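Skasard 計測・搬送機器

製品を検索 キーワードまたは型式を入力 検索

2月更新
文:Skasard 製品技術

Floveck 平行開閉グリッパ(協働アーム用・棚内作業向け)

Floveck は、協働アームの手首フランジに直接取り付ける電動の平行開閉グリッパである。棚、引き出し、庫内といった、上方から手先を入れられない場所での取り出しと戻し入れを主用途とする。筐体は箱形で、手首からの張り出しを抑えるために駆動部を指の付け根側に寄せて配置した。本ページでは、本体の仕様、指先の選び方、Puma コントローラとの接続、およびシミュレーション環境 Standside を使った事前評価の手順を記載する。

アーム本体は付属しない。取付可能なアームの条件は「機械的な取り合い」の項を参照のこと。

型式と構成

Floveck には標準型と薄型がある。標準型は開閉ストロークを優先した構成で、薄型は筐体高さを抑えた代わりにストロークが短い。いずれも駆動方式、通信仕様、指先の取付面は共通であり、指先部品は相互に流用できる。

同梱品は次のとおり。

グリッパ本体
標準指先(平板) 2個
取付ボルト 4本
位置決めピン 2本
手首側ケーブル(コネクタ付き)
検査成績書
Standside 用モデルデータの入手票

コントローラ Puma は別売である。既に他機種で Puma を使用している場合は、ファームウェアの更新のみで Floveck を接続できる。旧い筐体の Puma では拡張端子の位置が異なるため、手首側ケーブルの引き出し方向を注文時に指定する。

主な仕様

駆動方式:電動、左右同期
指の数:2
推奨ワーク質量:500 g 以下(平板指先、水平把持)
把持力設定:5段階
指令周期:500 Hz(Puma 使用時)
論理入出力:5 V
指先種類:4種
取付ボルト:4本
姿勢制限:なし(ただしワーク質量の項を参照)
停電時の動作:把持状態を保持

推奨ワーク質量は、平板指先で直方体のワークを水平姿勢で保持し、アームを標準加減速で動かした場合の値である。指先を交換した場合、ワークの重心が指先の中心から外れる場合、またはワーク表面が滑りやすい場合は、この値を下回る質量で使用する。滑りの判定方法は「把持力の設定」に示す。

停電時の保持は機構的なもので、電源が復帰しても指は自動では開かない。復帰後に開指令を送るか、筐体側面の手動解除部を操作する。手動解除の際はワークを手で支えてから操作すること。

機械的な取り合い

取付面は手首フランジ用の円形インローと位置決めピン穴を備える。フランジ側のピン穴が片側だけのアームでは、付属の位置決めピンを1本のみ使用し、回転方向の基準を合わせてからボルトを締める。ボルトは対角の順に仮締めし、同じ順で本締めする。

フランジの規格が合わない場合は変換プレートを使用する。変換プレートを入れるとツール中心点が手先側に移動するため、アーム側のツール設定を必ず更新する。設定を更新せずに動作させた場合、手首を回転させたときに指先が円弧を描いてずれる。ツール設定の誤りとして最も問い合わせの多い項目である。

ケーブルは手首の外側に沿わせ、最終関節の手前で一度固定する。固定点から本体コネクタまでの余長は、最終関節を可動範囲の両端まで回した状態で張りが出ない長さとする。余長を取りすぎると、庫内や棚内に手首を入れたときに棚板の前縁へ引っ掛かる。実機では低速で可動範囲を一巡させ、ケーブルの最大の膨らみを確認する。

指先の選択

指先は平板、溝付き、薄刃、軟質パッドの4種を用意している。

平板は標準品で、箱、容器の壁、把手など平行面のあるワークに用いる。面で接触するため姿勢が安定するが、球に近いワークでは接触が点になり、把持中に回転しやすい。

溝付きは円筒物と棒状の把手に用いる。溝の向きは水平と垂直のどちらにも組み替えられる。冷蔵庫や引き出しの横棒形の把手を引く作業では、溝を把手の軸に合わせる。軸と溝の角度が合っていない状態で引くと、指先の縁だけに荷重が掛かり、把持力設定を上げても抜けやすさは改善しない。

薄刃は平置きの薄いワークの下に先端を差し込むための指先である。棚板に密着した円盤状や板状の食品、カード、シート材などを対象とする。先端の剛性は平板より低く、把手を引く作業、引き出しの開閉には使用できない。

軟質パッドは小さく丸いもの、表面に傷が付きやすいものに用いる。パッドの変形によって接触面積を確保する。パッドの変形量だけ指の実位置と指令位置に差が生じるため、幅の計測に指位置を使う用途では補正が必要となる。食品に直接触れる運用では、別途カバーの要否を設備側で判断すること。

把持力の設定

把持力は Puma のパラメータで5段階から選択する。段階1が最も弱く、段階5が最も強い。出荷時は段階2に設定されている。

段階の選定は次の手順による。まず段階1で把持し、棚板から指の厚み程度持ち上げて静止させる。指位置の読み値に変化がないことを確認したら、手首を傾けて同じ確認を行う。読み値が変化した場合、またはワークがずれた場合は、段階を一つ上げて最初からやり直す。軟質パッドの場合は、静止直後の読み値がパッドのなじみによって変化するため、落ち着くまで待ってから基準値を取る。

段階5は把手の牽引と重量物の保持に限って使用する。食品、樹脂の薄肉容器、紙製の箱に対しては、選定の途中であっても段階5を試さないこと。

閉動作の速度は把持力とは別に、高速と低速の2種から選ぶ。接触の直前に低速へ切り替える動作は Puma 側の標準機能として用意している。切替位置は指の開き幅で指定するため、ワークの幅がばらつく場合は最大幅を基準に設定する。

Puma コントローラとの接続

Puma はグリッパの駆動と状態監視を行う小型コントローラである。アームの制御装置とは通信線で接続し、開閉指令、速度、把持力段階を受け取り、指位置、把持判定、異常符号を返す。

指令周期は 500 Hz で、アーム側の周期がこれより遅い場合は最後に受け取った指令を保持する。アーム側の通信が途絶した場合、既定では現在の指位置を保持する。途絶時に開く設定も選べるが、棚内作業ではワークの落下につながるため推奨しない。

把持判定は、閉指令の途中で指が止まり、かつ駆動電流がしきい値に達した時点で成立する。薄刃指先で薄いワークを挟む場合、全閉位置との差が小さく、空振りと把持の区別がつきにくい。この組み合わせでは把持判定だけで工程を進めず、手先カメラまたは秤などの別の手段で確認する。

論理入出力は 5 V 系である。設備側の信号電圧が異なるときは、必ず絶縁された変換器を介して接続する。信号線を動力線と同じダクトに通すと誤判定の原因となる。

Standside による事前評価

Standside は、Floveck を家庭用や業務用の什器と組み合わせて動かすためのシミュレーション環境である。アーム、グリッパ、什器、ワークの形状を読み込み、到達性、干渉、進入経路を実機の設置前に調べる。Floveck の購入者には、標準型と薄型の外形モデル、および4種の指先モデルを提供する。

什器のモデルには、開き戸の冷蔵庫、引き出し付きの棚、吊り戸棚が含まれる。冷蔵庫は棚板、引き出し、扉を別の部品として扱い、扉と引き出しの開度を個別に指定できる。冷蔵庫を評価対象に勧める理由は、開いた扉、棚板の前縁、引き出しの上縁という向きの異なる制約が一か所に集まっているためである。ここで経路が通る組み合わせは、扉のない開放棚ではほぼ設定の変更なしに使える。

評価の際は、グリッパをいきなりワーク位置へ動かさない。対象とする棚板の前縁の手前に待機姿勢を設け、そこで手先を棚板の面とおおむね平行に揃える。待機姿勢では、グリッパの下面と直下の引き出しの上縁との間隔を記録する。引き出しを少し開いた条件でも同じ記録を取り、間隔が負になる開度を進入禁止の条件として登録する。
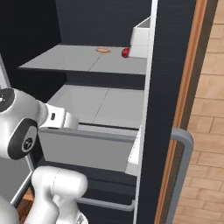
待機姿勢の次に、棚板の前縁を越えて手先を入れる直進動作を調べる。直進中に手首の角度が変化しないよう、アーム側の補間方式は直線とする。関節補間のまま進入させると、途中で手先の前後が傾き、筐体の下側の角が前縁に接触することがある。Standside の干渉表示は接触した部品の組を記録するので、前縁と筐体、前縁とケーブル、上段の棚板と手首継手のどれが先に出るかで対策を分ける。

前縁と筐体の干渉が先に出る場合は、進入の高さを上げる。上げる余裕がない場合は薄型に変更する。前縁とケーブルの干渉が先に出る場合は、ケーブルの引き出し方向を反対側へ変更し、固定点を見直す。上段の棚板と手首継手の干渉が先に出る場合は、グリッパの変更では解決しない。アームの設置位置を下げるか、手首の姿勢解を別の枝に切り替える。

アームの基部の位置は、結果に最も大きく影響する。扉の反対側から手先を入れる配置では、扉の開度不足による干渉が起こりにくい。一方、基部を什器に近づけすぎると肘が畳み込まれ、手前の引き出しを避ける姿勢が取れなくなる。Standside では基部の位置を格子状に振って一括で計算できる。計算後は、到達できた点の数だけで配置を決めず、待機姿勢から進入完了までの間に特異姿勢の近傍を通過しないかを確認する。

棚の段ごとの注意

上段の棚では、手首を持ち上げた姿勢で奥行き方向に進入する。アームの肘が開いた扉の内側に寄る配置では、進入より先に退避の経路を計算し、ワークを保持した状態でも通ることを確かめる。ワークの張り出しは外形モデルに自動では加算されない。保持中の形状を手先の部品として追加する操作が必要である。

下段の棚では、引き出しの上縁と棚板の前縁がほぼ同じ方向から手先に近づく。手先の高さを棚板の面に合わせると下側の余裕が減り、上げると上段の棚板の下面に近づく。標準型で余裕が取れないときは、まず薄型を試し、それでも足りない場合に手先の傾斜を加える。傾斜を加えた場合、平板指先では小さなワークの把持面が合わなくなるため、軟質パッドへの交換を検討する。

側壁に沿って容器や仕切りが取り付けられている什器では、その隣に置かれたワークに対して指の開き方向を選ぶ必要がある。指を左右に開くと片側の指が容器に当たる位置では、手首を回して前後または上下方向に開く。ストロークを必要以上に開かないことも有効で、Puma の開き幅指令を使えば中間位置で止められる。全開と全閉しか指令できない旧来の工程プログラムを流用している場合は、この機会に書き換えることを勧める。

物性の設定と実機との差

Standside の接触計算では、摩擦、質量、反発をワークごとに設定する。既定値は硬質樹脂の乾いた表面を想定したもので、焼き菓子、果物、紙箱には合わない。既定値のまま把持の成否を評価した結果を、指先の選定根拠に用いないこと。

シミュレーションの結果のうち、そのまま実機の検討に使えるのは、到達性、干渉、進入経路の3項目と考えるのが安全である。把持の保持については、把持力段階の傾向を見る程度にとどめ、最終の段階は実物のワークで決める。薄いワークの端を薄刃ですくう動作は、棚板表面のわずかな反りや指先の摩耗に左右され、計算上の成功が実機で再現しない代表例である。

光の条件にも差がある。画像処理を併用する場合、庫内の明るさが均一な条件だけで認識を調整すると、実機では棚板の反射や手首の影によって検出位置がずれる。Standside の照明は強さと向きを変更できるため、明るい条件と暗い条件の両方で画像を出力し、検出の安定を調べておく。暗色の背板に対して明るいワークは検出しやすいが、棚板と近い色のワークでは輪郭の抽出が難しくなる。

標準型と薄型の比較

選定時の比較項目を以下に示す。

開閉ストローク:標準型が広い。把手と箱物の両方を扱うなら標準型。
筐体高さ:薄型が低い。棚板の間隔が狭い什器では薄型。
把持力設定:両型とも5段階。同じ段階での把持力は薄型がやや低い。
指先:両型共通。
手首への荷重:薄型が小さい。可搬質量に余裕のないアームでは薄型。
手動解除:標準型は側面、薄型は背面。薄型ではフランジ取付後に工具が入る隙間を確認する。
把手の牽引:標準型のみ対応。薄型で扉や引き出しの開閉を行う用途は保証の対象外。

一台で扉の開閉と庫内の取り出しを兼ねる場合は標準型となる。扉を別の機構または人手で開けておく運用であれば、薄型のほうが進入の余裕を取りやすい。両型を持ち替える運用では、ツール交換器の厚みが加わるため、薄型を使う利点の一部が失われる。

評価機の貸し出しは標準型と薄型の2台を一組とし、Puma と4種の指先を含む。アームの機種、フランジの規格、対象什器の内寸を事前に連絡のこと。什器の形状データがあれば Standside 用に変換して同送する。変換の対象は棚板、扉、引き出しなどの動く部品と内壁までとし、パッキンや照明器具の細部は省略する。

試運転時の確認

実機での初回動作は、ワークを置かず、什器の扉を全開にした状態で行う。アームの速度を最低に設定し、待機姿勢、進入、把持位置、退避の順に一動作ずつ送る。各位置で、シミュレーション時に記録した前縁と引き出し上縁に対する間隔を、隙間ゲージまたは定規で測り直す。

差が出た場合、最初に疑うべきは什器の設置位置である。床の不陸や脚の調整により、什器は前後左右に傾く。傾きは手前で小さくても奥では大きな差になる。什器側を水平に直せない場合は、棚板の手前と奥でそれぞれ基準点を取り、作業座標を傾けて登録する。

次に扉の開度を確認する。実物の扉は自重や傾きで戻ることがある。扉の開度を検出する手段がない設備では、扉を機械的に止めてからアームを動作させる。扉の把手は外側へ張り出しているため、アームの走行範囲に通路側が含まれる配置では、把手の張り出しも干渉の対象に加える。

試運転の記録には、型式、指先、把持力段階、速度、切替位置、進入高さを残す。指先を交換した日の記録がないと、後日のずれが摩耗によるものか設定によるものか判別できない。

保守

指先の取付ねじは定期的に増し締めする。軟質パッドは表面に艶が出た時点、または縁に欠けが生じた時点で交換する。左右のうち片側だけを交換すると把持中心がずれるため、必ず対で交換する。

筐体は乾いた布で拭く。低温の庫内と常温の室内を往復する用途では、手先に結露が生じることがある。本体は結露した状態での連続使用を想定していない。この用途では往復の間隔を空けるか、オプションのカバーを使用する。カバーを付けると筐体の外形が変わるため、Standside の外形モデルもカバー付きのものに差し替える。

異常符号の主なものは次のとおり。

E2:指位置の読み取り不良。コネクタの差し込みを確認する。
E4:駆動電流の超過。把持対象の固着、指先の噛み込みを確認する。
E5:通信途絶。アーム側の周期設定と配線を確認する。

E4 は、引き出しや扉を牽引している際に什器側が引っ掛かった場合にも発生する。解除の前にアームを牽引方向と逆に少し戻し、荷重を抜いてから開指令を送る。

交換部品

平板指先(対)
溝付き指先(対)
薄刃指先(対)
軟質パッド指先(対)
軟質パッドのみ(対)
手首側ケーブル 右出し/左出し
変換プレート(フランジ規格を指定)
結露対策カバー 標準型用/薄型用

指先は単品では販売していない。変換プレートは受注生産で、アームの機種名だけでは形状を確定できない場合があるため、フランジの図面を添付のこと。

シェア 5 コメント 2

関連する問い合わせ

Puma を2台接続して Floveck を同時に使えるか。
使用できる。Puma ごとに識別番号を割り当て、アーム側で指令先を分ける。1台の Puma にグリッパを複数接続することはできない。

Standside だけを先に使えるか。
評価用の利用は Floveck の注文前でも受け付ける。この場合に提供する外形モデルは標準型と平板指先の組み合わせのみで、薄型と他の指先は貸し出し申込時に追加する。

把手が縦棒の冷蔵庫で扉を開けられるか。
標準型と溝付き指先の組み合わせで、溝を垂直に組み替えて使用する。扉の回転に合わせて手先の向きを変える必要があり、直線の引き動作だけで開けようとすると E4 が出る。扉の回転中心は Standside の什器モデルから読み出せるが、実機では蝶番の位置を測って入力する。

指先を自作してよいか。
取付面の図面を公開しているので製作は可能である。自作指先の質量が標準指先を超える場合、把持力段階と閉動作の速度は低い側から再設定すること。自作指先に起因する損傷は保証の対象に含まない。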